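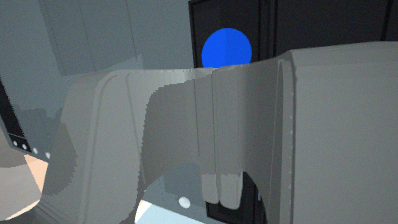 By Musa Tamuno | 2022-05-10

I've spent two weeks with Ranora, the new simulation kit from Bernar, and I'm kind of smitten! You get a room, an arm on a post and a stack of tasks, and the rack set is the one I keep going back to. It has 40 tasks in all, 12 of them built on equipment racks, and you can switch views whenever you like. The gripper view is my favorite — you're right in there behind the fingers, with seams and shadows and everything.

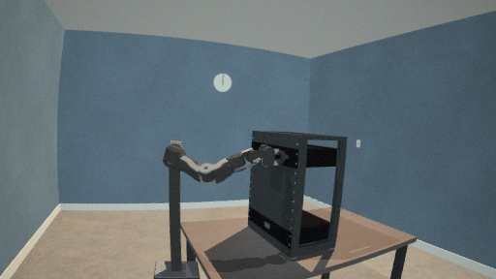
The arm at the rack in Ranora, room view.

Setup took me 22 minutes on an old office desktop (the Clamgate add-on wanted a second restart). I do wish the lighting menu were easier to find, and the manual skips right over saving your own camera positions. Small stuff, though. Babalola's kit still has the bigger parts library, but I have more fun in this one. The free trial runs through November, and your saved tasks carry over if you buy.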